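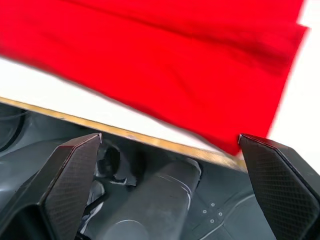
Unit 5 covers the folding of small knitted garments for drawer and shelf storage. It follows on from the sorting notes and assumes that you have read the Barkano sheet on fabric weights. Knitted cotton does not hold a crease line as woven cotton does, so the fold depends on tension and on a flat surface. Before the first fold, look for layers that have slipped over each other. The red cloth has a folded rim where two layers overlap, with soft creases running along its length. Ridges of this kind should be smoothed out towards the nearest edge before work goes on. Pressing them flat from above only moves them.

**5.1 Surface**

Use a plain, light-coloured table at hip height. The front edge should be checked for splinters and rough spots, which catch loose knits. Where two panels are pushed together, keep the hem off the join.

**5.2 Shorts and other elasticated items**
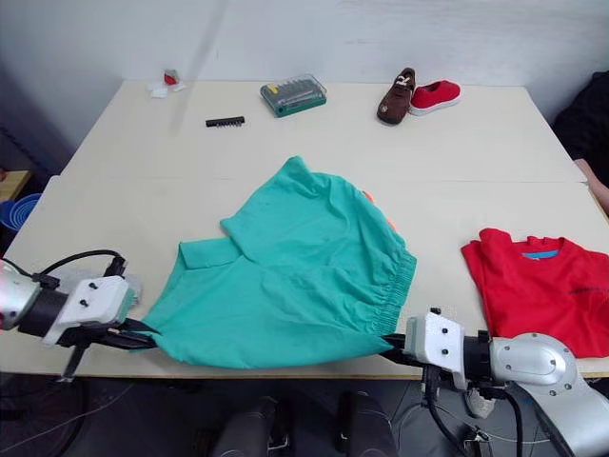 An elasticated waistband is shorter than the fabric sewn to it. If the garment is held by the waistband alone, the legs hang unevenly and the fold line drifts. The usual fault is a diagonal pull, as with the teal shorts, which are held at two corners and stretched into a rough triangle, a leg flap folded over on one side. The correction is as follows:

1. Release the tension and let the waistband close up.
2. Open out any folded leg flap.
3. Align the two leg hems.
4. Fold leg over leg, then hem to waistband.

The waistband is never used as the reference edge. Take the outer side seam. Shoes, tools and other hard items go to the back of the table or off it.
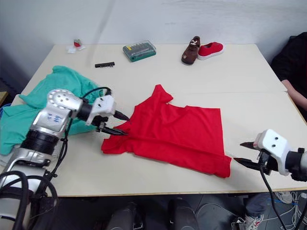 **5.3 T-shirts**

*Category B: short sleeves, no fastening*

Lay the shirt face down with the collar away from you. The hem is the reference edge and should lie straight before the sleeves are touched. In the red T-shirt the hem is already straight while the collar and one sleeve are bunched into a raised fold, so only the top half needs attention. Draw the collar away from the hem, lay the sleeve out, then proceed:

1. Fold one side in, as far as the edge of the collar.
2. Turn the sleeve back along the new edge.
3. Repeat on the other side.
4. Fold the hem up to the collar.

For the Dovus drawer insert, add one further fold across the width.

**5.4 Order of work**

Fold one garment at a time. Items waiting their turn may lie at the end of the table if they do not overlap the piece in hand.

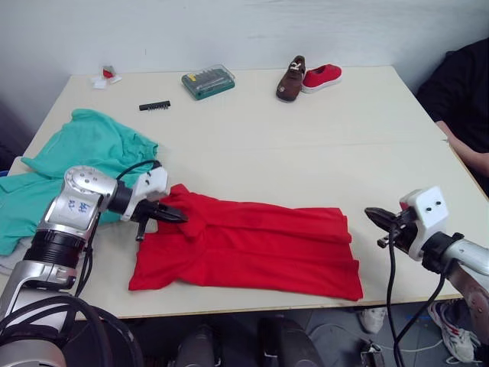
Finished pieces are stacked with the closed fold facing out. Up to 9 children's T-shirts may be placed in one Triltolow box. Heavier knits are stored separately, and elasticated items go on top of the stack so that the waistband is not compressed.

**Exercise**

Fold 5 T-shirts by the method in 5.3. Measure the width of each and note the difference between the widest and the narrowest. Enter the results on form 2555 and bring it to the next practical.

Reading: Nair handout, section on knitted goods.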